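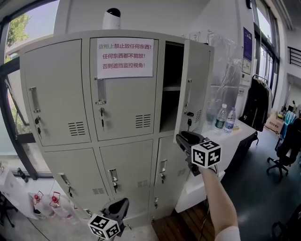
Início | Cursos | Materiais | Contactos

Gestão de Espaços Partilhados
Centro de Formação Cliltville
Apontamentos da aula 7: cacifos, chaves e avisos

Chegámos finalmente à aula dos cacifos! Parece um tema pequeno ao lado das plantas de evacuação da semana passada, mas é dos que dão mais conversa, e com razão: toda a gente já perdeu uma chave, já encontrou uma porta encravada ou já arrumou o casaco no compartimento do vizinho.

1. O armário metálico de compartimentos

O modelo de que partimos é o mais comum em oficinas, escolas e escritórios: corpo em metal, portas em filas sobrepostas, fechadura individual. Vale mesmo a pena olhar com calma para uma porta destas, tem mais pensamento lá dentro do que parece. O puxador vertical embutido fica recolhido na chapa e não prende mangas nem alças de mochila. As ranhuras de ventilação deixam circular o ar (quem já guardou roupa de treino húmida num compartimento fechado durante um fim de semana sabe bem do que falo). E a prateleira interior, uma só, na horizontal, separa o que pousa em baixo do que se quer ter à mão em cima.

Ao distribuir compartimentos, lembrem-se da altura. A fila de baixo obriga a agachar e costuma apanhar menos luz; reservem-na para material de uso raro. Na fila de cima fica o que se tira e põe várias vezes ao dia.

2. Chaves

Há duas escolas, e ambas funcionam se forem levadas até ao fim:

- chave na fechadura enquanto o cacifo está livre; quem o ocupa leva-a consigo e repõe-na à saída;
- chaves guardadas num quadro central, com registo de entrega.

A primeira é rapidíssima e percebe-se sem explicações: chave à vista, compartimento disponível. Pede, em troca, uma ronda ao fim do dia. A segunda dá mais trabalho, mas é a que recomendo para a sala de apoio do projeto Brundska, onde há turnos diferentes a usar o mesmo armário. Em qualquer dos casos, ponham uma etiqueta em cada chave com o número do compartimento. As cópias ficam noutra sala.

3. O topo do armário

O meu capítulo preferido! Uma superfície plana à altura dos olhos chama por objetos. Se houver uma câmara de vigilância pousada lá em cima, qualquer caixa lhe pode tapar a vista, e por isso o topo precisa de regra escrita. Um bom exemplo, em chinês, colado na parte de cima de uma porta:

货柜上禁止放任何东西!
任何东西都不能放!
否则遮挡监控视角!

Em tradução livre: «É proibido colocar seja o que for em cima do armário! Não se pode pôr nada! Caso contrário, tapa-se o ângulo da vigilância!» Reparem na construção: a proibição, a insistência e depois o motivo. Gosto imenso da terceira linha, porque dá a quem lê uma razão concreta para cumprir. Muitos dos avisos que recolhemos no edifício Sudgate ficam-se pela primeira.

Para os vossos próprios avisos: papel branco, letra grande, folha à altura da vista, palavras-chave noutra cor. Colem bem os cantos e confirmem que a folha não cobre ranhuras nem fechadura.

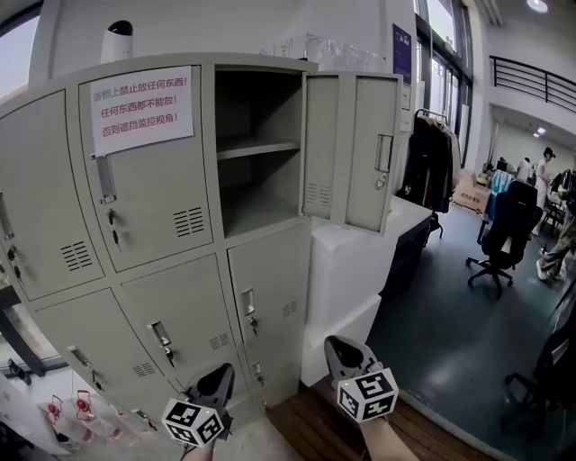 Convém deixar abertas as portas dos cacifos vazios?
Só durante a limpeza ou para arejar. No resto do tempo ficam encostadas ou fechadas, com a passagem livre, e a disponibilidade indica-se pela chave ou por uma etiqueta.

4. Exercício

Escolham um armário de compartimentos no vosso local de trabalho e preencham a ficha 11, com um esquema das portas, o sistema de chaves em uso e o texto dos avisos existentes. Depois reescrevam um desses avisos em 2 linhas, mantendo o motivo. Quem estiver a estagiar na Petrauskas pode fazer o exercício em grupo, desde que cada pessoa entregue o seu aviso.

Entrega: sexta-feira, 21 de outubro, em papel ou na plataforma. Tragam também os rascunhos, gosto muito de ver as versões que ficaram pelo caminho!

Partilhar · 11 partilhas

Este sítio utiliza cookies para melhorar a navegação. Aceitar | Saber mais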